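Sorting by feel: how the Wernden group trains a two-armed robot to let go

Most published work on robot grasping stops when the object leaves the surface. Tae-yang Won thinks the release deserves equal attention. His group at Wernden spent the winter recording demonstrations in which a two-armed robot handles soft objects, and its report, posted in March 2020, deals almost entirely with the last 2 seconds of each attempt.

"A rigid block tells you where it is when you open the gripper," Won said. "A soft one keeps moving. The fabric sticks to one finger, or the weight rolls over an edge."

The data set, called Koo, holds 3879 demonstrations. An operator guides the arms remotely, and joint positions, motor currents and head camera images are stored together. Plush items make up the largest share. They deform a great deal and survive repeated handling. 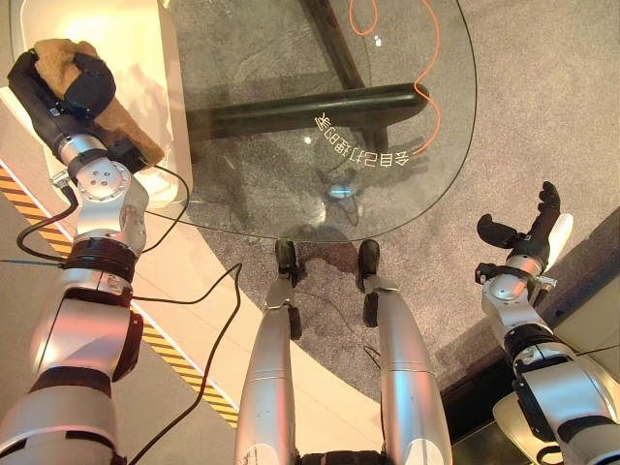
The policy is trained by imitation, with one change. Each recording is split at the point where the motor current in the gripping hand begins to fall, and the segment after the split is given a higher weight in the loss. Won said the first version used a fixed time window, which failed whenever the operator hesitated.

"We were teaching it to hesitate," he said. "The current signal is crude, but it marks the moment that matters."

Marthinus Msimang, who ran the evaluation at Mesarholm, used 20 objects that do not appear in the training data, with 30 attempts for each. The weighted policy dropped fewer items outside the target area than the unweighted one. The gain was clear for stuffed items and small for folded cloth.

Msimang is cautious about the cause. "Part of it may be slower motion near the end — the weighted policy takes longer to open," he said. "We have not separated the two effects."

He also noted that a held object can hide the place where it is going, so the camera contributes little at the moment of release. A tactile sensor from Wastby is being fitted to the fingertips, and a second round of trials is planned for October.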